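Griltmont Tenants' Group Questions Packaging Claims Behind Virkideo's "Zero Waste" Label

Foam mesh sleeves bunched together beside a sofa seat.

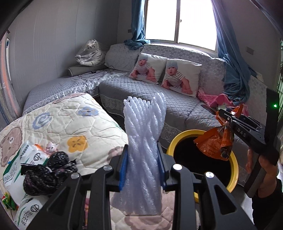
White foam mesh sleeves, netted and knobby in texture.

GRILTMONT, 5th June. The Griltmont Tenants' Group today asked home delivery company Virkideo to show the figures behind the "zero waste" label it has printed on its boxes since last November. The group says the label does not match what its members carry down to the bins.

Virkideo's website says 100 percent of its packing material "can be recycled or reused." The group does not dispute that this may be possible somewhere. It disputes that it is possible in Griltmont, where the curbside program takes cardboard, paper, cans and bottles and does not take foam of any kind.

Over four weeks this spring, 41 households in the Majumder Street buildings kept every piece of packing that came with their Virkideo orders. The final tally was 528 pieces, not counting the outer boxes. Nearly half were foam: sleeves, corner blocks, sheets and pouches. The rest was mostly plastic film and air pillows, with a small amount of paper.

"We were told to bring the foam to a drop-off point," the group said in a statement. "The closest one on the company's map was a store that had never heard of the plan. The second one took foam on Tuesday mornings. We would like to know how many customers have ever made that trip, and whether Virkideo has tried to find out."

The group wrote to the company twice before making its count public. The first reply thanked members for their interest and attached a brochure. The second said that reuse rates were "encouraging" but gave no rate. A request for the study mentioned in the brochure has not been answered.

Virkideo has also announced a lighter packing line under the name Radon, which it says will use less material per order. The group welcomes any cut in material but notes that the announcement does not say less than what, by how much, or when the current stock will be used up. Members who asked customer service were given three different start dates.

The group is asking Virkideo to:

Publish the weight of foam and film it ships to Griltmont addresses each month.

Take back used packing at the door when the next order is delivered.

Drop the "zero waste" wording from boxes sent to towns with no foam collection.

The group does not claim that its count speaks for every customer. It covers one street and one month, and some households order far more than others. The tally sheets, with names removed, are open to anyone who wants to check them, including Virkideo.

A public meeting will be held in the ground floor hall at Majumder Street later this month. Virkideo has been invited and has not yet said whether it will send anyone.

About the Griltmont Tenants' Group
The group represents renters in the Majumder Street buildings on repairs, waste collection and shared services. It takes no money from delivery or packaging companies.

Media contact: Griltmont Tenants' Group, press desk, Majumder Street, Griltmont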